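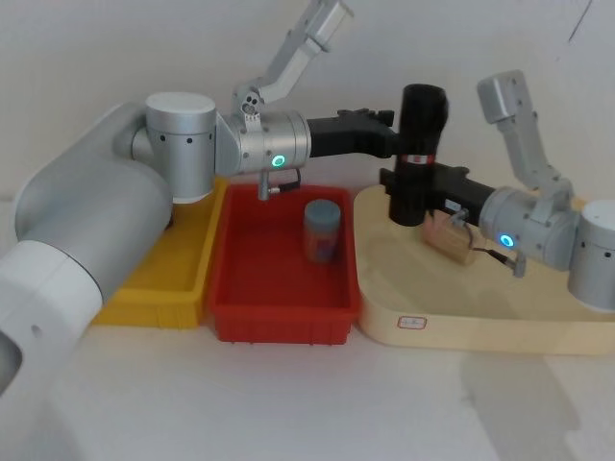
Llevo una semana buscando una mesa blanca. Parece un encargo fácil y no lo es, porque en las tiendas hay diecisiete blancos y todos se llaman de otra manera: nieve, hueso, polar, niebla. En Pladik, que es donde acabé el viernes por la tarde con la cinta métrica en el bolsillo del abrigo, el blanco de toda la vida se llama "natural", y el natural, el de la madera, se llama "roble crudo" y cuesta más.

La mesa blanca tiene mala fama y la merece. Se le ve todo. La anterior, la que bajé al trastero en mayo, era de un marrón indulgente que perdonaba migas, cercos de café y un accidente con rotulador permanente del que prefiero no dar detalles. Encima de ella cualquier cosa parecía llevar allí desde siempre. En una superficie blanca, en cambio, basta con poner un objeto negro de pie para que la habitación entera gire a su alrededor. Un cilindro negro y ya tienes una exposición temporal. Dos, y alguien te pregunta si te has separado.

Reconozco que tengo debilidad por las cosas cilíndricas y negras. En casa hay un termo, un molinillo de pimienta, un altavoz, un bote para los lápices y una cosa con tapa que compré en Zildale convencido de que era un azucarero. Puestos en fila parecen el mismo objeto en distintas etapas de la vida. De noche, con la luz de la campana, he echado pimienta al lado del altavoz y he intentado subirle el volumen al café.

El problema de lo cilíndrico, aparte de que rueda, es que no hay por dónde cogerlo. Una taza tiene asa, una sartén tiene mango, hasta una caja de zapatos ofrece esquinas. El cilindro liso te obliga a decidir: por arriba, como quien levanta una pieza de ajedrez, o por abajo, rodeándolo con toda la mano. Yo cogía siempre por arriba, por pura elegancia, hasta que se me cayó el termo en el pie. Ahora uso las dos manos, una cerca del borde y la otra más abajo, y lo muevo de la encimera a la mesa como si transportara una reliquia. Queda ridículo. El dedo gordo lo agradece.

También sirve para abrirlos, por cierto. Los botes de rosca de Floslow, que son estupendos en todo menos en la rosca, piden una mano que sujete abajo y otra que discuta arriba. Con una sola no hay manera, el bote gira entero y tú con él. He probado el paño húmedo, la goma elástica y el golpecito en el canto que mi familia transmite de generación en generación sin que conste un solo éxito. Al final funciona sujetar bien, apoyar en la mesa y no mirar a nadie mientras tanto.

Y ahí vuelve el asunto de la mesa, porque apoyar implica marcar. Una vez al mes hay que frotarla con algo. En la ferretería de Yousafzai me vendieron un producto en espray que, según el dependiente, lo quita todo. Cuando le pregunté si también quitaba el blanco, se lo pensó más de lo que me habría gustado. Me llevé además un paquete de esos fieltros adhesivos para poner debajo de las cosas. Los recorté en círculos, mal, y ahora el molinillo cojea.

He ido apuntando precios en la parte de atrás de un sobre. La más bonita costaba 694 y le sobraban cuatro dedos por el lado del radiador. La siguiente, 666, cabía perfectamente, y estuve un rato de pie delante de la etiqueta preguntándome si soy o no supersticioso. Había otra de 3.000, con un tablero tan fino que daba miedo respirar cerca. El vendedor me dijo que era una mesa para no poner nada encima. Le contesté que para eso ya tenía el suelo del salón de mi hermana.

Me quedé con la de 666. Llega la semana que viene, entre las ocho de la mañana y el final de los tiempos, y de momento como en la encimera, de pie, con el bote de los lápices a un lado y la cosa con tapa al otro. Sigo sin saber qué es. Le he puesto azúcar, por si acaso, y se sale por abajo.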